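We use cookies to remember your basket and see which pages get read. OK / Change settings

Viltik basket, slate blue

I've been selling storage for 11 years and I still get more pleased about a decent basket than I probably should. The Viltik is the one I reach for at work and at home, and I've bought far too many of them (my own shop, full price, don't ask).

It's plastic, with a woven chevron pattern of openings down the sides, so you can see what's in it without tipping the lot out. Brilliant for cables! I keep two on the go when I'm sorting leads - one for the muddle, one for whatever's been coiled up properly.

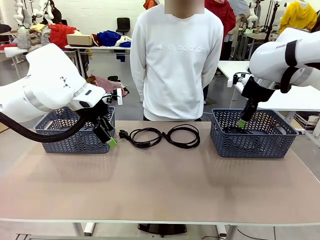

My one tip is to coil the lead before it goes in and leave the plug on top, otherwise you'll be fishing about for the end of it. Bello Usman wrote in to say he uses his for dog leads and bath toys, in separate baskets I hope.

Wipe clean with a damp cloth. I wouldn't put it in the dishwasher - I tried it in January and it came out a slightly different shape.

Price: 290 kr each, or 7 kr off each if you take two. Back in stock from Stenimport, 21 left as I type this. Questions to Jummai Ogundipe at the shop, that's me.

Get our newsletter - one email a month, unsubscribe whenever you like.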